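On pears, mostly

I've been meaning to write this one since December, which tells you how things are going on the blog front. It started as a note about a bag of pears I'd forgotten in the back porch, and it has wandered a fair bit, so put the kettle on.

Where I grew up, just outside Trumham, pears were a thing you were given. You never bought them. Somebody's tree had gone mad again and there'd be a paper grocery bag on the step with the bottom half soaked through, and my mother would say "oh lord, pears" in the voice she kept for visitors who didn't phone first. We ate them over the sink. We had them stewed, and in crumble, and cut up on porridge until my brother and I begged for raisins instead. I left home at eighteen fairly sure I'd had my lifetime's share. 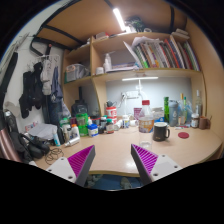
Page last changed: Tuesday, May 27, 2025

Then I moved to a bigger place and a smaller room, the sort of arrangement where you sleep on top of your desk, more or less, and the books lean because there's never quite enough of them to fill the shelf or else there are far too many. I have a great fondness for a desk under a loft bed. You get in under there with the tube light on and the weather going by outside and it's like being in the hold of a ship. A lot of my best reading has been done that way, and nearly all of my worst eating (crackers, chiefly, and crumbs in everything).

Anyway, I missed pears. It took me a couple of autumns to work out that was what it was. The ones at the supermarket were hard as doorknobs until the one afternoon they weren't, and I always seemed to be at work that afternoon.

So, the porch. I'd bought a bag at the Zendano market on the last Saturday it was open, meaning to do them in syrup, and set them out back where it was cool. Then the cold snap came and I forgot about them completely for most of a week. When I found them they were frozen solid and had gone a deep, alarming brown, nearly black on one side. I was all set to tip them in the compost when my neighbour across the landing stopped me. She grew up in the northeast of China, and she was delighted. Frozen pears! On purpose, where she's from! You sit them in a bowl of cold water, she told me, and wait, and a shell of ice comes up on the outside. You crack that off and bite a little hole in the skin and then you drink the pear.

I can't do justice to how good it was. Very soft, very cold, terribly sweet, and with a sort of winey taste at the back that I've been trying to put a name to ever since. Juice down both wrists. We stood at her sink (always a sink, with pears) and ate the lot, and I went home and wrote down what she'd said on the back of an envelope.

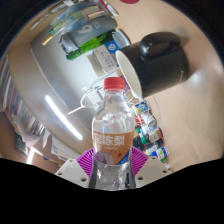 冻梨, frozen pear, the bottled sort.

Once you know a word you start seeing it all over the place. I can't read Chinese, apart from a handful of menu words, but I know those two characters now the way I know the sign for my own bus stop. I spot them on labels from across a shop. There's a grocery on the hill in Flodport with a whole wall of cold drinks, and I must have walked past it 1000 times before last winter without looking in properly. Now I can't get by without going in, and I come out with things I have to ask about afterwards. If you're ever on the 53, get off at the library and walk back a block. The woman at the till is very patient with people who point.

I've also had another go at making my own. A few notes, for anybody with a freezer and no porch:

Use a juicy pear. I tried a firm, grainy kind first and it was like eating a wet sponge.

Freeze, thaw a bit, freeze again. My neighbour says 2 times at least, and her aunt would say more. The colour deepens with each round, so don't lose your nerve.

Cold water for thawing. I got impatient and used warm and the skins split.

Eat them over something. You've been told. 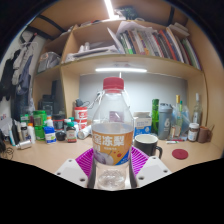

Wendeline Tasker

My mother came up to stay at Easter and I gave her one without telling her what it was. She looked at this dark, shrivelled little article in the bowl and then at me, and I could see her wondering where she'd gone wrong. But she's game, my mother, and she bit the hole and drank, and then was quiet for a bit, and then wanted to know whether it would work with the ones off the tree at home. I said I didn't see why not. She's cleared a drawer in the chest freezer for it already, months early, and moved the peas.

I still owe you the post about the Gashi quilt, I know. The binding is half on. If anyone has tried freezing other fruit this way do leave a comment, I've heard persimmons are worth the bother, and I have a feeling about plums.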